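The fifth bag of chilies

30th June

I have spent most of the spring putting groceries into boxes. My mother asks what I do at work and I've stopped dressing it up.

The longer version, for the three of you who read this for the research: we're trying to find out whether a robot learns better from clean demonstrations or from messy ones. A clean demonstration is when the person holding the grippers picks up the packet, puts it in the box and lets go, all in one smooth motion like a magician's assistant. A messy one is when the packet slides, gets caught on the rim, gets pulled back out and goes in sideways. Everybody throws the messy ones away. We used to throw them away too, with some ceremony.

Then in April Iraís Ledesma went through the reject folder on a slow afternoon and noticed that it contained nearly all the interesting behavior we had. She is annoyingly good at this. Our policy (trained on the tidy stuff, and proud of it) did fine until the moment a packet touched the edge of the box, and then it behaved like a person who has walked into the wrong wedding. It had never seen anything go wrong, so it had no opinion on what to do next.

So we set up Tirkham, which is the name of the dataset and also of the village where Khang Ngô's car broke down. The rules are simple. You get a pair of handheld grippers, a table, a box and a few packages of food. You fill the box. If you fumble, you keep going and fix it, and the recording stays in. You are not allowed to fumble on purpose, a rule we added after Khang's first session, which was pure theater.

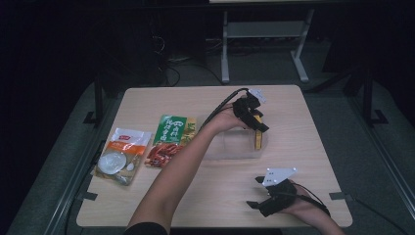
Yellow packet at the clear box, chilies and the white bag still on the table.

Food packaging is a miserable thing to grasp and I recommend it to anyone who thinks their method works. A wooden block is the same block every time you meet it. A bag of dried chilies changes shape when you look at it, and the weight is never where you left it. The clear box was my idea. I wanted something hard to see, and I got it, and I have since apologized to the people who do our depth estimation.

We ended up with 4,000 demonstrations. We trained one policy on the clean portion only and another on the same number of episodes drawn from everything, mistakes included. Same network, same training time, same bags.

On easy placements there was nothing between them. I stared at that plot for a long while, hoping. The difference came after a bad first contact: the clean policy recovered in 60 of 180 trials, and the mixed one in about twice that. It does a little wiggle and a retreat that I recognize, with some embarrassment, as mine.

Now the bad news. The mixed policy is slower. It hesitates before perfectly good placements, presumably because it learned from people who hesitate, and on 2 occasions it took a correctly placed packet back out of the box and put it in again. Iraís calls this conscientious. I call it a bug and have opened a ticket.

We tried weighting the data so the recoveries counted for more and the dithering for less. It helped with the dithering and hurt the recoveries, so I've learned that they are made of the same stuff, or that I picked bad weights. Khang votes for bad weights.

Next up is Skendbridge, where we run the whole thing again with a different box and hands that have never done this before. I have been asked not to demonstrate. The chilies are coming along, though we're on our fifth bag.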